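**Family movie night: is anybody still buying discs?**

*Started by pantry_moth, December 2022*

**pantry_moth**
We have four kids, one TV and a streaming bill that keeps growing when I'm not looking. Last Friday the movie we'd promised all week had left the service overnight. The six-year-old took it like a death in the family. So my husband wants to go back to buying discs. He priced a player and came home with a player, as he does. Talk me into it or out of it.

**gravelroad88**
Into it. We never stopped. I have 117 kids' movies on a shelf and not one of them has ever asked me to confirm my household.

**Hsin-yi Hsueh**
Out of it. I had a shelf like that. Then I had toddlers, and they used the discs as plates. Half of what survived freezes at the same spot, right before the song.

**gravelroad88**
Put the shelf higher.

**Hsin-yi Hsueh**
They climb, Gravel.

**tasham_dad**
The part I miss is the digital code in the box. I have a drawer full of them. Every one expired before I found my glasses. I typed in 38 of them one rainy Sunday in May and got two movies, one of which was the wrong sequel.

**pantry_moth**
So the code is basically a decoration?

**tasham_dad**
Check the tiny print on the slip. If there's a date and it's behind you, yes. If there's no date, type it in anyway and keep your hopes low.

**lou_from_luvden**
I'm going to be the grump. You people are spending $190 on a player and a stack of cartoons so you can watch the same cartoon 88 times. The library has them. The library in Luvden lets you take six at a time for a week. My late fees last year were less than one month of streaming, and I am not a person who returns things.

**gravelroad88**
Library copies look like somebody skated on them.

**lou_from_luvden**
Some do. You take it back and get another. It's a walk. The children could use it.

**Hsin-yi Hsueh**
With Lou on this one. Also nobody's mentioned the real problem with movie night, which is snacks. We went through every kind of bowl. Now each kid gets one plain cup of popcorn and when it's gone it's gone.
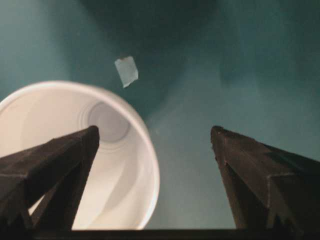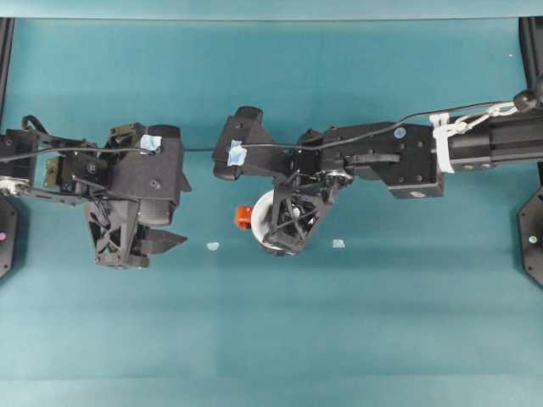 The rule held for three Fridays. Then my oldest worked out that if you volunteer to carry everybody's cups in from the kitchen, you can collect a tax on the way. He's nine. I'm a little proud.

**tasham_dad**
Ours gets poured back in the big bowl if there's any arguing. There is always arguing. I eat most of the popcorn.

**pantry_moth**
Can we go back to discs? Does it matter if I get the regular one or the fancy one? The store has a two-pack with both and it costs four dollars more.

**gravelroad88**
Get both. Fancy one stays home, regular one goes in the van and gets destroyed there.

**lou_from_luvden**
Or get neither and talk to each other in the van.

**gravelroad88**
Lou, have you been in a van with four kids?

**lou_from_luvden**
I raised five. We sang.

**tasham_dad**
I've heard you sing, Lou. Get the two-pack.

**yuen_st_mom**
Middle ground, if anyone wants it. We buy the ones they ask for three times and borrow the rest. Used shops are good for this. The one on Tevard Street lets you open the case and look at the back before you pay. Hold it under a light. Little hair scratches are usually fine, but I'd pass on anything with a deep one that goes around in a circle.

**Hsin-yi Hsueh**
What do you do when they ask three times for something awful?

**yuen_st_mom**
Then I suddenly can't find it at the shop.

**pantry_moth**
OK, report. Player is hooked up, after a long search for a cable we already owned. I put my foot down at five discs and we left with eight. The two-pack is in there. Lou, we also got library cards, so please don't start. First pick was the cat-and-mouse thing, and the baby slept through it, and my husband did too.

**lou_from_luvden**
Which branch?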